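Sultenside Review: A Lighthouse, a Ledger and a Lot of Lost Sleep

Sultenside came out on phones and tablets in March, and I have now finished it twice. It's a puzzle adventure from Prevevov, the tiny studio behind Rarnia, and it costs $5 with no ads and nothing else to buy.

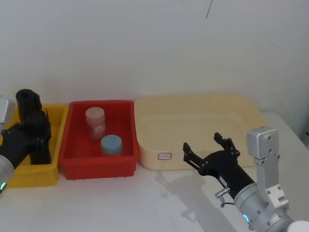
You play a bookkeeper sent to close the accounts of a harbor town after its last ferry has stopped running. That sounds dry, I know! But the ledger you carry is the whole game. Every page lists something the town bought, sold or lost, and each entry points you to a place you can walk to and poke at. A line about lamp oil sends you up to the lighthouse, where the tally marks on the stairs don't match the numbers on your page, and off you go.

I love how the puzzles fit together. In Rarnia I often felt like I was trying every item on every door, and there's almost none of that in Sultenside. You get a pencil, you can write anywhere in the ledger, and the game reads your notes. Fix a wrong sum and a shutter opens across the bay. The first time that happened I yelled loud enough to wake the dog.

The story splits into 4 chapters, and the third is the best thing I've played on a tablet in a long time. It takes place entirely inside the customs house, with the tide coming in and rooms closing off as the water rises. There's no timer (thank goodness), the water only moves when you turn a page, so you can sit and stare at a cabinet as long as you like. I stared at one for most of an evening.

Yoon-hee Gil wrote the music, mostly piano and a wheezy little pump organ, and it changes with the weather in the game. Play it with headphones if you can. The foghorn in chapter two goes right through you.

Controls are simple: tap to walk, drag to look, pinch to open the ledger. On my tablet it all felt great. On my phone the handwriting is small, and I mixed up a 2 and a 7 more than once — there's a larger text setting, but it doesn't touch the handwritten pages. I hope a patch fixes that. I also hit one bug where the boathouse key vanished from my bag after I switched apps. Reloading the chapter brought it back and cost me a few minutes.

The hint system deserves a mention. You mail a postcard from the post office, and the reply nudges you a little, then a little more if you write again. It never hands over the answer until you ask for it outright, and the replies are funny enough that I went back and sent cards for puzzles I had already solved.

My first run took a week of evenings. The second went a lot faster, but I found a hidden attic and a completely different final letter, so it's worth going around again. If you liked Rarnia even a little, get this one, and start it on a night when you can stay up.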